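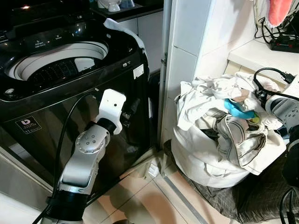 Crews at the Pasimville site, in their remarks on the previous edition of this section, asked for a clearer rule on when a laundry episode begins and when it ends, and reported that two operators working from the same page had produced recordings of different lengths. The rule has been rewritten accordingly and appears in steps 4 and 9.

## 6. Recording Laundry Episodes with Two Arms

*Pundudora Collection Guide, revised 8/12/24*

### 6.1 Purpose

This section applies to all stations that record garment handling next to a top-loading washer. Each episode is one complete attempt to move a single garment from the supply pile to its assigned end point. Episodes are stored in Orkon and reviewed before they are released for training.

A full set for one station is 200 episodes. Sets are delivered in blocks of 50, and each block is reviewed as a unit.

### 6.2 Before Recording

1. Confirm that both arms are in the rest position and that the stop button is within the operator's reach.
2. Check the cables on each arm. A cable must have enough slack for the full reach of the arm and must not pass between the gripper fingers.
3. Open the Orkon session and select the station, the task, and the operator code. Do not reuse a session opened by another operator.
4. Start the episode while both arms are still at rest. The first movement of either arm must be included in the recording.

**Note:** Garments of different colors and weights are to be mixed in the supply pile. Do not sort the pile between episodes.

**CAUTION:** Keep hands and loose clothing outside the reach of the arms whenever the drives are powered. To adjust a garment by hand, end the episode and switch off the drives first.

### 6.3 Checking the Wrist View

5. Open the live wrist view for each arm and hold it for 3 seconds with the gripper near the work area. 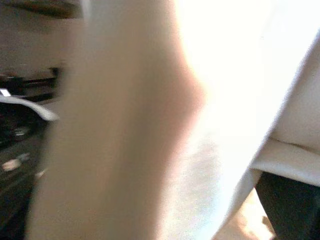
6. Compare the exposure setting with the value on the station sheet. Strong light on pale cloth can wash out part of the view. Small areas of glare are accepted. If the glare remains over most of the view when the arm is moved, close the blinds or lower the room lights and repeat step 5.
7. Do not discard an episode only for blur in the wrist view. Blur is expected when a finger or a garment is close to the lens. The head view is used to judge whether the grasp can be followed.

### 6.4 Recording

8. Guide the first arm to the garment and close the gripper on a single layer of cloth where possible. Lift slowly until the garment hangs clear of the pile. The second arm may be used to steady or spread the cloth.
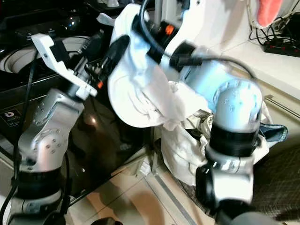 *Figure 6-3. Right arm holding a white garment, with the left arm nearby.*

9. Move the garment to its end point, release it, and return both arms to rest. End the episode only after both arms have stopped.
10. Mark the result as **Complete**, **Dropped**, or **Stopped**. Enter a short comment for any result other than Complete.

**Note:** Dropped episodes are kept. An operator who drops a garment may pick it up again within the same episode, provided the arms are used and the garment is not touched by hand.

**CAUTION:** Do not pull against resistance. If a garment catches on the machine, open the gripper and end the episode as Stopped.

### 6.5 Review and Storage

11. After each block, play back the first and last episodes in all views. Check that the views start together and that no view has frozen.
12. Submit the block for review. Rejected episodes are to be recorded again under a new episode number. The old number is not reassigned.
13. Store local copies on the station drive until Orkon shows the block as accepted. A drive may hold about 1000 episodes. Stations close to this limit should request a replacement from the Ragnarsson equipment desk before opening a new session.

Gripper replacement and arm alignment are covered in Section 7. Any block recorded after a change to either arm must begin with a new session.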